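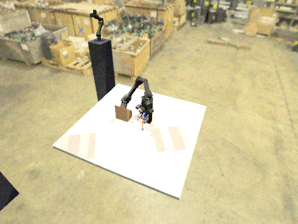
Sleep sounds app keeps stopping at 2 a.m., anything better?

Forum: Sleep, Stress and Relaxation Apps
Replies: 14

marshhen
I've been using Florkolix to fall asleep since January. The rain and fan sounds are good and I don't mind the price. The problem is that it stops playing in the middle of the night, usually a little after 2, and the quiet wakes me up. Then I'm awake until 4 going over my to-do list.

I have the timer set to "all night." Phone is on the charger, wifi is on. It plays fine during the day if I leave it running while I work.

Two questions. Has anyone fixed this? And if not, what are you using that will play for eight hours without quitting? I don't need lessons or a streak counter. I want rain.

tobyk_118
What phone? On Android this is nearly always battery optimization. The phone decides the app has been idle too long and shuts it down. Go to the app's settings page, find Battery, and change it to Unrestricted. Fixed it for me with two different apps.

marshhen
Android, three years old. I'll look for that setting tonight.

Bronwyn Quinlan
Before you change anything, check whether you're streaming or playing a download. Florkolix streams by default even if you have the sound saved as a favorite. Favorite and downloaded are separate things in that app. You have to tap the little arrow next to the sound. My router restarts itself in the early morning and that was killing it every night.

pinecone_dad
Switch to Skalier. It's a one-time purchase, it has maybe a dozen sounds, and it has never once stopped on me. There are no accounts and nothing to log in to.

Flynn B
Skalier is fine if you can stand the loops. The rain track has a drip in it that comes around again and again, and once I heard it I couldn't stop hearing it. I asked for my money back.

pinecone_dad
I've used it for over a year and never noticed a drip.

Flynn B
It's on the one called Porch Rain. The one called Steady Rain is better but it's basically static.

pinecone_dad
Then use Steady Rain. You're supposed to be asleep.

halliday_a
Alby here, I post mostly in the breathing exercises section. I'm going to be the one who disagrees with the whole idea. If silence is waking you up, you've trained yourself to need the noise. I had the same thing. I used a fan sound every night for years and couldn't sleep at my sister's place without it. What worked for me was setting the timer shorter each week. I started at six hours and took off half an hour at a time. It took most of a season but now I use it for 45 minutes and don't notice when it ends.

The other thing I'd say is to have it fade out over a few minutes so it doesn't cut off. Florkolix has a fade setting under Timer, then Ending. An abrupt stop will wake nearly anyone.

marshhen
I understand that and maybe I'll try it someday. Right now I live over a bar. The noise is covering up other noise. If the app stops at 2, that's when they close and everyone is out on the sidewalk.

halliday_a
OK, that's different. Leave it on all night. I'd still turn on the fade.

Annunziata V.
I'm a light sleeper on a bus route, so I've tried most of these. My notes, for whatever they're worth:

Florkolix. Best recordings. Too many pop-ups. Every time I open it there's a new course it wants me to start. Stopped overnight until I downloaded the sounds, same as Bronwyn said.

Skalier. Reliable, plain, short loops. I don't hear the drip either but I believe Flynn.

Tuhiwai. All recorded outdoors, rivers and surf mostly. Beautiful, but the volume goes up and down a lot because it's real water. Good for meditating, bad for covering up street noise. I have it for the afternoons.

Skakon. It makes the sound on the phone as it goes, so there's no loop at all. You get sliders for low, middle and high. Push the low one up for traffic and the middle one up for voices. It's ugly and the menus are confusing, but it's what I use now.

For a bar I'd go with Skakon. Voices are the hard part and rain doesn't cover them very well unless it's loud.

tobyk_118
Seconding Skakon for voices. It uses more battery, so keep it plugged in.

Delwyn Partington
I'd be careful with the "push it up" advice. People keep raising the volume a little every night and end up with it very loud next to their head for eight hours. Put the phone across the room. A cheap speaker on the side where the noise comes in works better than the phone on the nightstand, and you can keep it lower.

I also don't love that this section has turned into a list of which app to buy. The original problem was a setting.

Annunziata V.
She asked what people use. It's in her first post.

Delwyn Partington
She asked two questions and the first one was how to fix it. I'm only saying try the free thing first.

pinecone_dad
Skalier is $5. It's hardly a big decision.

Flynn B
It's five dollars for a drip.

marshhen
Update after one night. I did three things so I can't say which one mattered. I set the battery to Unrestricted, downloaded the rain sound, and turned on the fade. It played all the way to my alarm. I did wake up once when someone was singing outside, but the rain was still going and I went back to sleep.

By the way, the battery setting was not where I expected. On my phone it's under Apps, then See All, then the app, then App Battery Usage, and you have to tap the words and not the switch. Posting that in case someone else is looking.

Bronwyn Quinlan
Glad to hear it. One thing to watch, the downloads disappear if you sign out. I lost mine after a password change and didn't find out until the middle of the night.

marshhen
Good to know. Does an update wipe them too?

Bronwyn Quinlan
It hasn't for me. Signing out does.

quietmornings
Does any of this apply to iPhone? Mine stops too, but at random times, and I don't see a battery setting like that.

tobyk_118
There isn't one like that on iPhone. Check for another app taking over the audio. If a video in a web page starts playing, or you get a call, the sleep sound can pause and not come back. Do Not Disturb overnight helps with calls. Also check whether you have a timer set in the Clock app with "Stop Playing" as the ending. I set one of those once for a podcast and forgot about it, and it only ran when I used it, but it confused me for a week.

quietmornings
I do have Stop Playing on my timer! I use it for naps. I don't think I start it at night but I'll change it anyway.

Flynn B
Low storage can do it too. I was down to around 800 MB free on my old phone and Florkolix would quit with no message. I cleared out some videos and it behaved.

tobyk_118
I've never seen storage cause that if the sound is already downloaded.

Flynn B
It might have been something else. All I know is it quit before and didn't after. I restarted the phone too, so it could have been the restart.

Annunziata V.
A restart every few days isn't a bad idea in any case. Mine gets strange if I leave it on for weeks.

marshhen
Night four and it's still playing through. I also tried the free version of Skakon, since people spoke well of it. Annunziata is right that it covers voices better. I had the middle slider most of the way up and could barely tell the bar was open. But it sounded like being on an airplane and I missed the rain. I'm going to keep Florkolix for regular nights and Skakon for when there's a band.

Moved the phone to the dresser as well, per Delwyn. I have to get up to turn off the alarm now. Not sure I'm happy about it.

Delwyn Partington
You'll get used to it. If the alarm and the sound are both on the phone, check that the alarm volume is separate. On some Androids the media slider doesn't touch it and on some there's a setting that links them. Test it during the day.

marshhen
Tested, they're separate.

halliday_a
When you move out from over the bar, come back and try the shorter timer.

marshhen
My lease has a while to go but I'll keep it in mind.

quietmornings
Mine was the podcast app. It was set to play the next episode at some point and something was going wrong there. I closed it before bed and had two full nights. Thanks to everyone, especially tobyk.

pinecone_dad
For anyone who finds this later, I went and listened to Porch Rain on headphones. There is a drip. I still say you can't hear it from across a room.

Flynn B
Thank you.

Moderator note: moved from General to Sleep Sounds. If your app stops on a different kind of device (smart speaker, tablet, TV), please start a new thread and include the model. The older thread on smart speakers is number 3387 and is still open for replies.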